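Small Kitchen, Short List

Catriona Sutherland specifies kitchens for short-let apartments, and her equipment list fits on one page. She starts with the work surface. "White shows every crumb, so it gets wiped," she says. The rest is sorted by how often it leaves the cupboard.

Her grouping has two tiers. Items used daily stay within reach of the main surface: one large plate, one bowl, a measuring cup, a colander. Anything used less than twice a week goes on a high shelf or is left out of the order. Pots are black where the supplier offers a choice - scorch marks are harder to see - and the plastics are pale green.

Condiments are the usual failure. A ketchup bottle takes little room on its base and a good deal more on its side, and it tends to end up on whatever flat piece is nearest.

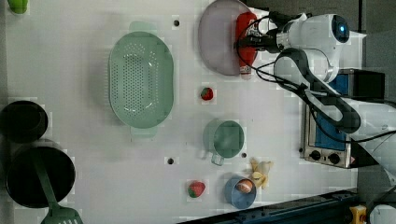
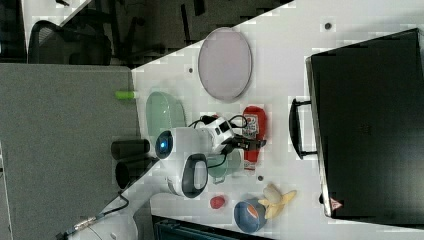
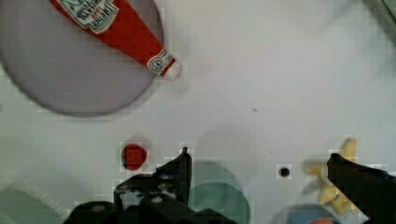 Plates and storage

A large round plate is the least efficient item on the list. It needs a shelf at least 30 cm deep and does not nest with bowls. Sutherland orders it anyway, as it doubles as a serving dish and a landing place for fruit.

Derek Penrose, who fits the cabinets at Hamton, prefers a rack with 17 mm slots. It holds plates on edge and drains into the sink. The oval colander goes in the slot at the end, handles up.

Lids are stored apart from their pots, in the drawer under the hob. Penrose mounts that drawer on full-extension runners and sets the divider 2 cm back from the front panel to clear the knobs.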